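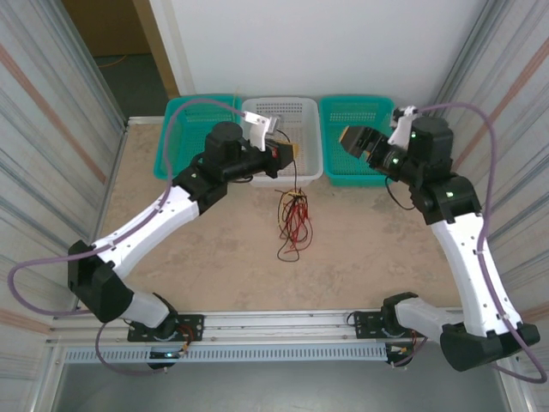 Sorting your cables: frequently asked questions

Why three baskets?
Two is a yes pile and a no pile, and you will fight over it. Four is a hobby. Our Kisholm kit comes with three because most drawers of cord sort into "use it," "might use it" and "what is this from?" You are free to rename them.

Do the baskets need lids?
No. A cable you can't see is a cable you will buy again. Line the baskets up along the wall at the back of the table and keep the front clear for untangling.

How do I pull a knot apart?
Slowly, and from the middle. Kanini Masanja, who answers our mail, recommends laying one cable flat on the table, finding both ends, and only then having opinions about it. Yanking is popular and has never helped.

Should I sort by color or by length?
By what it plugs into. Color sounds tidy until you discover that nearly everything you own is black. By all means keep the odd red one on top, though - it's easy to find.

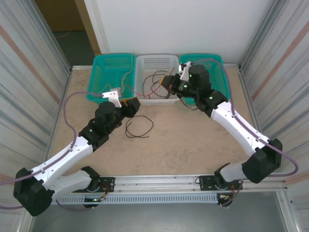 Black cables in the middle basket, and one more on the table.

How tightly should I coil them?
Loosely. A relaxed loop about the size of a saucer is fine. Wrapping a cord around your hand until it squeaks will shorten its life and your patience.

How many cables is too many?
Brian Mbwambo emailed us in August to report 1,217, collected over some 300 visits to yard sales. We wrote back with a number for a recycling center.

What if I can't identify one?
Put it in the third basket for 7 months. If no device in the house has complained by then, let it go.

Can I buy a single replacement basket?
Yes, in white or teal. Write to the Kisholm help desk with your order number and tell us which one you sat on.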